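Clullik Workshop Tips
Setting up a table for robot sorting trials

Posted December 4, 2021

The tips on this page come from the Tasari project, a study of how a robot arm learns to sort small household things from a table into open containers. The method is learning from demonstration. A person guides the arm through the job many times, the movements and the camera pictures are recorded, and a program called a policy is trained to produce the movements from the pictures. Most of what follows is about the table, which took more of our time than the program did.

The tips assume you already have an arm that runs safely and software that records it.

The table

Use a plain top in one color. A patterned cloth or strong wood grain gives the policy something to latch on to, and it will get worse when you change the cloth. White works well for most groceries. It works less well for white paper goods, so include a few of those in the recordings from the start.

Push the table against a plain wall if you can. People walking behind the work area show up in the recordings. We lost a whole batch in August to a door that was open in the mornings and closed in the afternoons.

Wipe the top at the start of each session and again after anything leaks. Sticky spots change how bottles roll.

Check that the table is level. Put a round bottle on its side in the middle and let go. If it wanders, shim the legs.

Tape marks

Put small strips of colored tape on the table and leave them there. They are the cheapest way to get the containers back where they were after someone moves the table or knocks it. Short strips are better than long ones. Two colors are enough. Write down what each strip is for on a card and keep the card with the arm, as the person who placed the tape will not always be the person resetting the table.

Cut the ends square with scissors. Torn ends lift sooner.

Replace a strip before it starts to curl. Lay the new one beside the old one first, then peel the old one off. Doing it the other way around leaves you guessing.

Don't take up the tape between recording and testing. The policy has seen it in every recording and may be using it. If you want to know whether it is, remove the tape for one set of test runs only, and label those runs.

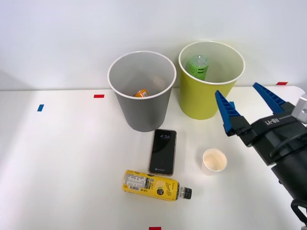

Sorting bench with the phone, the yellow bottle and a small paper cup out on the table.

Containers

Pick two containers that differ in color and match in shape. If they differ in both, you can't tell later which one the policy was going by. We started with containers of different heights and had to throw those recordings out.

Stand them close to the back, inside the arm's comfortable reach. Run the empty gripper over each one before recording and look at the elbow and wrist. If the arm has to fold up tightly to get over the rim, move the container.

Light containers tip when the fingers touch the rim. A flat weight in the bottom helps. Tape a disc of felt over it so that small things don't slide underneath.

Leave earlier items in the containers for part of the recordings. A policy trained only with empty containers hesitated over full ones in our trials. It would carry the item to the right place and then hang there with the fingers closed.

Choosing things to sort

Go through your own kitchen first. You want a mix of shapes more than a large number of things:

Something flat and thin. A phone is a hard case. The fingers have to get under or around an edge that sits almost flush with the table.
Something that rolls. A drink bottle on its side is good.
Something light that crushes. Paper cups are cheap, and you will go through a sleeve of them.
Something short and round. A small can is easy to grasp and easy to knock over.

Rinse cans and bottles before you use them. Leave the labels on, since real ones have labels.

Use a phone you can afford to drop. Turn off the alarms and calls. Decide once whether the screen is to be on or off during recording, or better, record both. A lit screen looks quite different to a camera, and the policy treated the two as separate objects until we mixed them.

Placing things for each run

People are bad at placing things at random. Left alone, an operator will put the bottle in the same few spots, label up, cap toward the arm. Use a list. Ours was printed by the logging software, Nultel, and gave the item, the spot and the way it should face. A shuffled pack of index cards does the same job.

Vary which way a bottle's cap points. The grasp is different from each end.

Put things close together sometimes. A clear table is easy, and a real counter isn't like that. Leave enough gap for at least one finger to begin with, and tighten it as the recordings build up.

Swap only one thing at a time between runs if you are trying to find the cause of a failure. With everything moved, the run tells you very little.
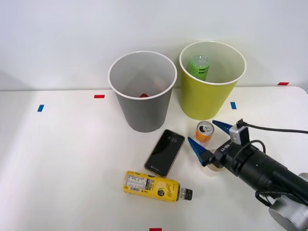
Should the items be sorted in the same order every time?
Mixed orders are better for the recordings. If the phone always goes first, the policy learns that it goes first, and may stop when there is no phone on the table. For test runs, use a fixed list of orders so that each version gets the same ones.

Guiding the arm

Move at one steady speed. Fast demonstrations save time on the day and cost it later, as the pictures between the start and the end of a reach are too few.

Pause briefly over the item before closing the fingers. The pause gives the policy a clear point to aim for. Keep it short. Long pauses taught ours to wait, and some waits never ended.

Lift straight up before moving sideways. Then carry the item well above the rim, lower it a little and open the fingers. Dropping from a height breaks nothing much but it tips light containers and makes a lot of noise.

Record some recoveries. Miss the bottle slightly on purpose, back off, and try again. This was the single most useful change we made. Keep the deliberate misses small, and mark them in the log so they can be taken out if you want to compare.

Stop a recording if someone reaches over the table. Don't trim it afterward. Delete it and do it over.

Change operators through the day. Each person has a favorite angle for the wrist, and a mixture gives the policy more than one way in.

Cameras and cables

Fix the cameras to something other than the table. A camera clamped to the tabletop shakes each time the arm stops.

Mark the camera feet with tape as well, and take a still picture of the table at the start of every session. Flip between that picture and the first one you ever took. If the table edge jumps, put the camera back before you record anything.

Leave slack in the cables at the wrist, but not so much that a loop can drag across the items. Turn the wrist to both ends of its travel and watch the loop as it goes. Check the plugs at lunch. They work loose.

Draw the blinds. Sunlight moving over a white top changes the pictures more than you would think from standing in the room.

What we found

We recorded 3,606 demonstrations in all. After removing the ones with open doors, reaching hands or shifted cameras, we trained one policy on 2,000 demonstrations placed by habit and another on the same number placed from the list. Everything else was kept alike as far as we could manage. Each policy then had 600 test runs on the same table.

The policy trained on list placements did better on every item. The difference was small for cans and large for bottles lying down. For the phone neither was good. Most phone failures were at the pickup: the fingers closed above the case or pushed it along the table. Once the phone was in the fingers it was seldom dropped.

Adding recoveries helped both policies. Adding more ordinary demonstrations after that point helped very little.

We then moved the table to the Gourlay room, which has different lamps. Both policies got worse. Putting the tape and the containers back to the same measurements brought back some of the loss, and a short session of new recordings under the new lamps brought back most of the rest.

We didn't test clear glass, anything soft, or anything with liquid in it. The results are for one arm with one pair of fingers, and a different gripper may well change the order of easy and hard items.

Keeping the log

Write down failures in ordinary words at the time they happen. "Pushed phone left, closed on nothing" is more use a month later than a code number.

Decide what counts as a success before the first test run. Ours was that the item ends in the correct container and the container is still standing. Under the first rule we used, an item in the wrong container scored half, and it made the totals hard to read. We dropped it and scored the early runs again from video.

Keep the spoiled recordings in a separate folder for a while. We went back to ours twice.

Putting away

Park the arm in its rest position with the fingers open. Take the phone off the table and charge it. Flatten the crushed cups and start the next session with new ones. Leave the tape down, and put the card back on its hook by the power switch.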